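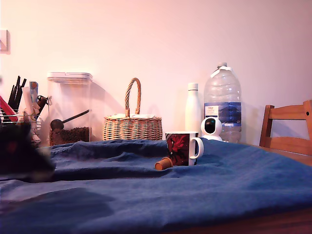

February 17, 2021

The arm closed on nothing again last night and reported a successful grasp. That makes it the same fault I wrote up in the previous post, and I no longer think the fingers are to blame.

For anyone coming in from the Clurkum mailing list: the task is cloth handling on a kitchen table. The gripper goes down, pinches a fold, lifts, and moves the fabric to a target area. The controller is an Arnska board running the stock firmware with my own grasp check on top. The grasp check is the part that lies.

It works like this. When the fingers close, the motor driver reports position as one byte, 0 to 255, where 255 is fully closed. If the fingers stop short of 255, there is something between them, and the check returns true. With a rigid object the margin is huge and you can put the threshold almost anywhere. A single layer of cotton stops the fingers at 254 or 253, and the reading wanders by 2 counts with temperature. So the signal and the noise are the same size. I knew this in principle and had set the threshold at 253, and then I added a current check as a second condition, and then I forgot that the current check could pass without the first one.

The logic was an OR. It should have been an AND. I would like to report something more interesting.

A false grasp on its own costs you a cycle. What made this one worth a post is what the arm does next. After a grasp it believes in, it switches to the carry profile, which is faster and has a higher force limit, the assumption being that the load is known and the path is clear. On run 868 the fingers had slid off the fold and one fingertip had gone under a hem. The check returned true. The arm then lifted and traversed at carry speed with the cloth hooked over one finger, and everything standing on the cloth began to travel with it.

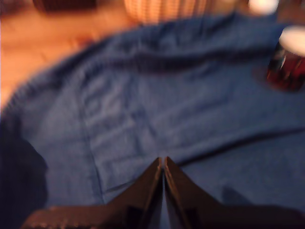

Fabric couples things together in a way the collision model doesn't know about. The planner treats the cloth as a surface. It keeps the fingers clear of each obstacle by a fixed margin and considers its job done. It has no notion that pulling on one corner applies a force to an item at the other end of the table, well outside any margin I could sensibly set.

I hit the stop. The stop worked, in the sense that power to the joints was cut. The delay from button to standstill, taken from the log afterward, was 69 ms, and I have no complaint about that. The brakes held. The cloth stayed under tension, though, and when I released the brakes to back the arm off by hand, the tension let go all at once and the wrist jumped toward me. It touched my knuckles. No injury, but I had my hand exactly where the manual says not to put it, and I had read the manual.

Vesna Bošković pointed out by email that this is the more serious of the two faults, and she's right. The OR is a typo with consequences. Releasing brakes on a loaded arm is a procedure problem, and it would have happened sooner or later with correct code.

Changes made so far:

- Grasp check now requires position and current together, sampled after the fingers have settled.
- A short test lift at low speed before the carry profile is allowed. If the current drops back to the no-load value during the lift, the grasp is rejected.
- Force limit in the carry profile brought down to match the approach profile. It costs time. Fine.
- After a stop, the fingers open first under their own supply, before anyone touches the brake release.

The last one needed rewiring, because the gripper had been on the same cut circuit as the joints. Anselmo Nieto argued on the list that a stop should remove power from everything with no exceptions, and for a gripper that can hurt somebody I'd agree. This one can't crack a cracker. I put its supply behind a separate key switch, so that opening is a deliberate act and the stop circuit itself still kills everything.

The test lift does not catch the hooked finger. A hem over one fingertip loads the arm much as a proper pinch does, and the finger current alone isn't a reliable way to separate them. Comparing left and right finger torque might do it, but this driver only reports the sum. Roxana Condori has a pair of Uvel drivers that report each side, and she has offered to lend me one in March. Until then the arm runs at approach speed all the way through, and I keep the brake release taped over.

Logs for the run are available if you write to me. The timestamps on the gripper channel are one sample late relative to the joints, so shift them before you plot anything.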